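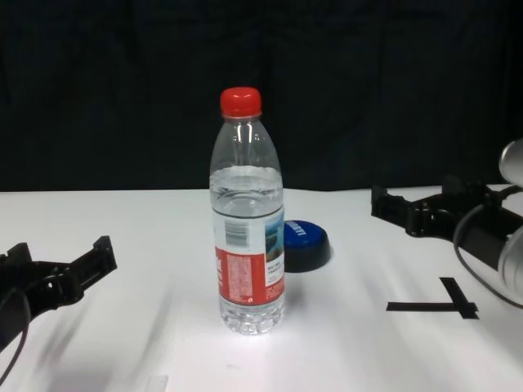
Half board at the Birhane in Nakia, or room only and eat out?

Forum: Seaside Breaks and Small Hotels

marram_lady
Posted 2018-02-10

Hello all, I hope somebody can help me make up my mind, as I have been going round in circles with this for a fortnight and my husband has started leaving the room when I open the laptop.

We are going to Nakia for five nights in March, the two of us plus my mother, who is 84 and very good company but not a great walker. We have more or less settled on the Birhane, the small hotel up behind the harbour, as they have two rooms next to each other on the ground floor and the lady on the telephone could not have been nicer. She is called Guilan Qin and I gather she runs the front desk and a good deal else besides. She talked me through both rooms, told me which one gets the early sun and even went off to measure the step into the shower for me.

My trouble is the board. Half board for the three of us adds 400 to the bill for the stay, which is dinner every night at seven, three courses, coffee afterwards in the lounge. Room only still includes a breakfast of sorts (toast, cereal, fruit, tea) but not the cooked one. Part of me thinks it would be lovely to simply walk down a corridor to dinner with Mum. The other part of me remembers the half board holidays of my childhood and a great deal of soup.

I would also like to know if anyone has booked through Bavix instead of direct, as they have the same rooms a little cheaper but I can't see anything on there about asking for particular ones.

Thank you in advance, and sorry for the essay!

tom_of_the_estuary
Member, 104 posts

Half board, every time, with a parent of that age. We did four nights at the Birhane with my father the autumn before last and I would not have had it any other way. In March it's dark early and there is often a wind straight off the water, and the walk down to the harbour restaurants is all very well going, but you have to come back up it. By the second evening Dad had his own chair in the lounge and was telling the couple from the next table about his time on the ferries.

The food was good plain cooking. Nothing to write home about if you want foams and drizzles, but the fish pie was a proper one and there was always a choice of two puddings. I don't remember any soup at all, although I may have been lucky.

Ask for room 11 if it's one of the two you have been offered. It has a bay window and a little desk, and is the furthest from the kitchen door.

pebbledash
Member

I'm going to disagree with Tom, in the friendliest way, as I know he loves the place. We were at the Birhane last spring on half board and I felt rather trapped by it. Seven o'clock is seven o'clock. If you have found a nice spot along the coast and fancy staying on for the last of the light, you can't, or you can but you've paid for a dinner you aren't eating. On two of our five evenings we were out late and missed it altogether, and there was no money back, and I didn't think there would be, but it did sting a little.

Also Nakia has some really good little places to eat now, much more so than it did. There's a cafe on the corner by the slipway that does suppers, and a family-run place one street up where they brought my daughter a second helping without being asked. You would miss all that. 400 buys a good many suppers, and several taxis back up the hill for your mum as well.

I do agree about the rooms being nice. Ours was warm, the bed was comfortable, and they leave water and biscuits on the tray. 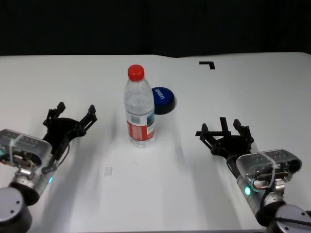
Bottled water, red cap, on a white table

The other thing I'd say is about the breakfast. On room only you can add the cooked one on the day, you just tell them the night before. We saw other people doing it. So you could have a big breakfast on the mornings you want one and not on the others, which suits my lot very well as two of us can't face an egg before ten.

tom_of_the_estuary
Member, 104 posts

Fair points from pebbledash, and I take the one about the late light, but I think it depends entirely on who you are travelling with. An active family out until all hours is one thing. With Dad we were back by half past four every day wanting a cup of tea and a sit down, so seven o'clock dinner was something to look forward to. And I would check the opening times of those restaurants. When we went, half the harbour had its shutters down until Easter.

pebbledash
Member

The slipway cafe is open all winter, I'm quite sure of it. The one up the street I'm less sure about, I will admit. We were there at the end of April so I can't swear to March.

Wrenfield
Moderator

What a nice thread to come back to after a week away with no signal. A word on Bavix, as marram_lady asked and it has got a bit lost among the puddings.

I have used Bavix a fair bit for bigger hotels and never had a moment's bother. For somewhere small I'd be wary. What you book there is normally a type of room, so "ground floor double" might be fine or might not, and the request you type in the little box is only a request. If you really need the two rooms side by side for your mother, ring the hotel and have them write it down. You can mention the Bavix price while you are on, too. I did that with a guest house last summer and the owner matched it without a murmur, and threw in the parking.

Do look at the cancellation terms on both before you decide. The cheaper rate on these sites is very often the one you can't get back if somebody goes down with a cold, and with three of you travelling at the end of winter I would want to be able to change my mind.

marram_lady

Oh, this is all so helpful, thank you. I hadn't thought about cancelling at all. I've just been back to look and you are quite right, the Bavix price is the non-refundable one. It is in very small grey letters underneath. The hotel's own rate lets you cancel up to three days before, less a deposit of 200, and they'll move the deposit to another date if you ask them within the year.

I'm still torn on dinner. Tom, your father sounds a lot like my mother. She would have the whole lounge organised by the second night. But I do love the idea of a supper by the slipway, and my husband has read pebbledash's post over my shoulder and is now very keen on second helpings.

sandwich_tin
New member

Hello, first post, I usually just read. Has anybody suggested the Puvum? It's the larger hotel at the flat end of town, near the bandstand. My sister and I have stayed four times. It has a lift, it's level all the way to the front, and there is a restaurant downstairs where you can eat or not eat as you please, and they only charge you for what you have. It hasn't got the charm of the Birhane, I would be the first to say so. The corridors are long and the carpet is very busy. But for somebody who doesn't walk far, being on the flat makes such a difference, and you can pop out for half an hour and come back again without it being an expedition.

The rooms at the back are quieter and look over the bowling green.
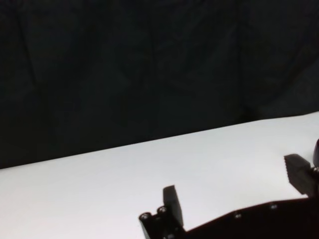 They are a bit smaller than the front ones, mind you, and you would want to ask for one with a walk-in shower, as some still have the shower over the bath. We had one of those the first year and my sister needed a hand getting out every morning, and we laughed so much about it that the people next door knocked to ask if we were all right. The second year we asked when we booked and it was no trouble.

tom_of_the_estuary
Member, 104 posts

I can't warm to the Puvum, I'm afraid. We had a lunch there and waited the best part of an hour for it, and there was music playing the whole time. But sandwich_tin is right about the flat, I can't argue with that, and welcome to the forum by the way.

pebbledash
Member

We waited a long while there as well! Nice chips when they came, though.

Wrenfield
Moderator

Could you split the difference? Plenty of small places will do you dinner on some nights if you give them a bit of notice. I'd ring your Guilan Qin again and ask if you can go room only and book in for two or three dinners. The worst she can say is no, and from the sound of her she won't.

marram_lady

Well, I rang this morning, and we had such a long chat that my tea went cold. She says they don't advertise it but they are happy to do dinner by the night so long as we tell them by noon. So we've booked the two ground floor rooms direct (one of them is Tom's room 11, and Mum is having it), room only, and put ourselves down for dinner on the first night, when we'll be tired from the drive, and the last. The three in between we will see how we feel. If the wind is up we'll stay in, and if it isn't we will be down at the slipway.

She matched nothing on price, I should say, as she told me quite firmly that the rate is the rate! But the parking is included and I'm happy to be able to cancel.

Sandwich_tin, I've made a note of the Puvum for next time, especially the bit about the back rooms. My mother likes to watch bowls.

tom_of_the_estuary
Member, 104 posts

Delighted for you. Have the fish pie if it's on, and do let us know how your mum gets on with that bay window.

pebbledash
Member

Lovely, have a wonderful time. And could you check the opening hours on the family place up the street while you're there? I would quite like to be proved right about it.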